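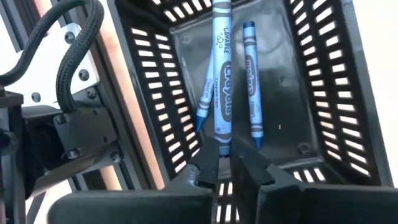

Three Blues

My cousin Rory Urquhart says a machine will be doing all our chores before I've paid off the van, and I say it'll be doing them about as well as my brother did them at thirteen, which was with his elbows. We've had this argument every October since we were old enough to drink in the back of the Himik, and this year we put money on it. Fifty quid. I don't have fifty quid, but neither does Rory, so it felt safe.

The chore was crayons. I'd wanted something harder - a fitted sheet, or the drawer under my cooker - but Rory got to choose the place and I got to choose the job, and the place was Stirkmont, where he works, and they haven't got a cooker. What they have got is an arm called Deng. I asked who Deng was named after and Rory said the last one was called Deng as well.

So I went round my sister's and borrowed the crayons out of the kids' art box. All the blues, because the little one had just had a blue phase and I thought they'd be nicely worn in. They weren't, she'd moved on to felt tips. They were the washable sort, fat and pale and hardly touched, and I drove them over to Tarnville in an ice cream tub on the passenger seat with the belt round it.

"You've brought crayons," said Magnus MacBrayne, when he let me in. Magnus is Rory's boss and was meant to be the referee.

"Tidying up after children," I said. "It's the oldest chore there is."

The rules took longer than the driving. Deng had to get crayons out of a black plastic bin, the kind with slots all down the sides, and put them in my ice cream tub. No helping, no poking the bin with your foot, and no talking to it. That last one was mine. Rory said it couldn't hear, and I said in that case he wouldn't mind. Two tries, and Magnus's decision was final even if he was eating.

I'll tell you what I expected. I expected it to snap one. I've seen the videos, same as you have, the ones where they fold a towel very slowly and everybody claps, and I always think, my gran could do four of those and a pillowcase while you were finding your good side. Crayons are worse than towels, I reckoned. They roll. They're the wrong shape for everything. I've stood on enough of them.

First try, Deng came down like somebody feeling for their glasses in the dark, closed its fingers on nothing at all, and went back up looking pleased.

"Fifty quid," I said.

"Two tries," said Rory. He'd gone a bit pink.

Magnus unwrapped a sandwich.

Second try it went in lower, with the whole arm tipped over, and there was a long wait. I've had shorter waits at the dentist. Then the fingers came together and they had one by the bottom end, pinched, the crayon standing bolt upright between them like a candle on a cake. I could read the name on it from where I was! There was one leaning behind it and another off to the side with its point in the air, and I remember thinking, quite clearly, don't you dare do that nicely.

"Don't talk to it," said Rory.

"I didn't."

"You breathed at it."

Up it went. Across it went. It stopped over my tub, and I swear it had a think, and it let go. The crayon hit the rim, stood there for a second, and fell in.

I'm not made of stone. I cheered. Magnus cheered as well, with his mouth full, and then Rory started asking for his money and I had to point out that a chore isn't one crayon. You don't pick up one crayon and tell your mother the room's done. (I tried it. You get sent back up.)

So Deng kept going, and we stood and watched it, and it took fourteen minutes to get the other two. One of them it dropped back in the bin and had to start over. I ate half of Magnus's sandwich. By then it was nearly five and I'd promised to have the crayons back before tea.

Magnus's ruling was that the machine could do the job, but he wouldn't give it the job. Rory said that meant he'd won and I said it meant I had. We argued about it all the way out to the van, and then he went quiet and asked how the little one was getting on at her new school, and I told him, and he said he ought to come round more.

He came that Sunday-dinner sort of time when everything's in the oven. She'd had the crayons out again and they were under the sofa, and the two of them lay on their stomachs with a ruler, fishing.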